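Coiled cord mat

By Aicha El-Sayed
July 2021

A coiled cord mat is a flat round made by winding a length of cord around itself in a spiral and fastening each turn to the one before. Small ones serve as coasters, larger ones as trivets or placemats, and the very same method, carried upwards at the sides, gives you a bowl or a basket. It is a wonderfully simple idea, and one that rewards a closer look!

Construction

Work begins at the centre, where the end of the cord is bent back and the first turn is drawn tightly round it. Some makers close this point completely, while others leave a small opening, a feature often called the eye. The turns are then sewn by hand, zigzagged on a machine or glued. Sewn mats are the most flexible, and a well-stitched one can be mended again and again, one turn at a time.

The Brellberg pattern, much loved by beginners, uses 56 turns of thin cord and gives a beautifully fine surface. The Howlader method joins two shorter cords halfway, and when neatly done the join is very hard to find.
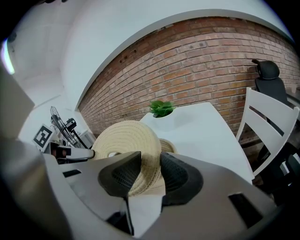
Colour is usually left natural, in cream or beige, although dyed cord makes splendid spirals too. Undyed cotton softens with washing and should be dried flat, or the middle may rise into a shallow dome. Jute is stiffer and keeps its shape better, but dislikes a soaking.

Collections

The Widska craft collection holds 40 mats, of which 39 are round. The exception, a lovely long oval, is catalogued as number 3801.

See also: basketry, rope work, trivet

12 shares | 3 comments

© Clultine | Contact | Back to top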